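Projects > Brarkov > Interviews

Zübeyde Polat teaches robots to work in rooms that exist only in the computer. "A real room is slow," she says. "In simulation I can repeat the night, and the morning I read."

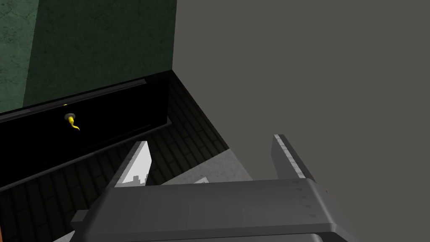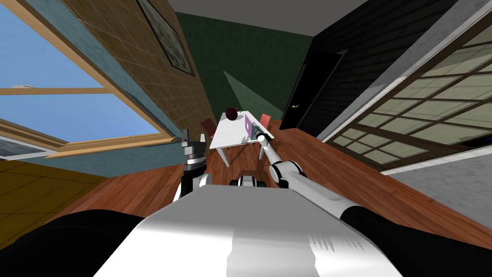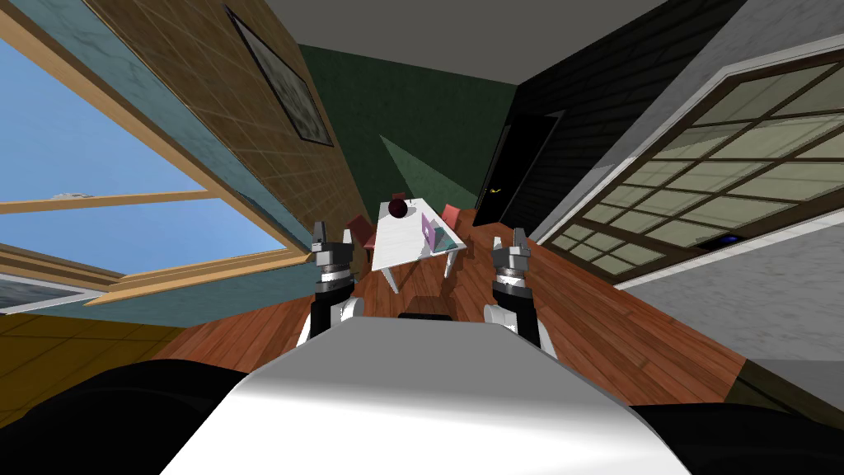
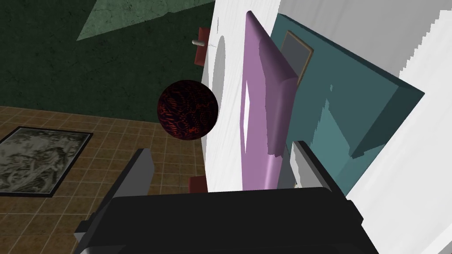

Her method compares what each camera tells the robot. The body view gives the plan - in the third picture it has the table and both red chairs - and the gripper view gives the last part of the reach. Of 2,172 trials, 2,071 were kept. "The others I keep also, in a second folder," she says.

Related:
Gergely Nyitrai on slow grippers
Notes from Nastumbridge, July

Contact | © Brarkov | Back to top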